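Larnilis Clear Storage Set: six weeks on my counter
Reviewed by Dale Thibodeau

I bought the Larnilis set because my flour had been living in its paper bag, held shut with a clothespin, and a guest commented on it. The guest was my brother-in-law, Peter Kopecký, who alphabetizes his soup. I paid $39 plus shipping, and the box arrived on a Wednesday with one corner caved in and everything inside in perfect health.

Lids
Green, screw-on, and a good fit. They take about a turn and a half, which is enough to feel secure and not so much that you give up on having pasta. I tipped the tall canister upside down over the sink with rice in it and lost 4 grains, all of which I blame on how I'd filled it.

The slim bottle's cap is fussier. It will cross-thread if you're in a hurry, and I am only ever in the kitchen when I'm in a hurry.

Clarity
Very clear when new. After 30 or so hand washes mine have a few fine scratches near the rim. The leaflet says they're dishwasher safe on the top rack, where the canister does not fit.

Smell
There was one, faintly like a shower curtain. Baking soda and a night with the lid off took care of it. Tomato sauce in the rectangular tub left an orange tint that may now be considered part of the design.

The tub
My favorite piece, and the only one without a lid. Larnilis calls it an "open organizer." I call it a container they forgot to finish, but it has a flat bottom, it's light, and tea bags and seed packets go in without a fight. The Brinder version I had before was narrower and tipped over if you looked at it.

On the counter
Clear plastic disappears nicely against a pale wall. Mine share the space with a mug, a spice jar and a couple of those gingham-lidded jars, and the green caps get along with all of it. 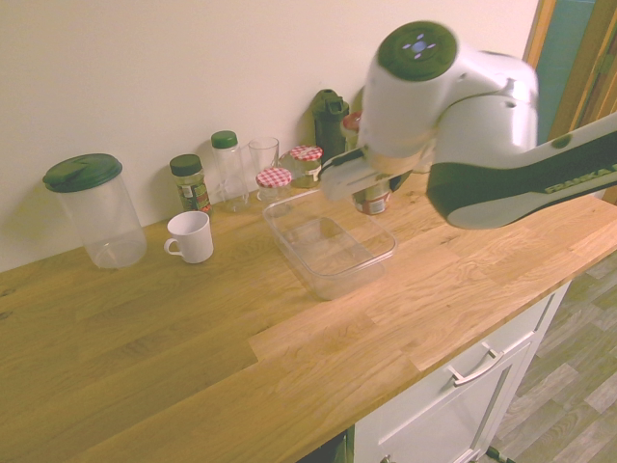
Verdict
Worth the money if your cupboards are taller than mine. I'd buy the canister and tub again and skip the bottle, which has yet to hold anything I couldn't have left in its original packaging. Peter has seen the flour and had no remarks.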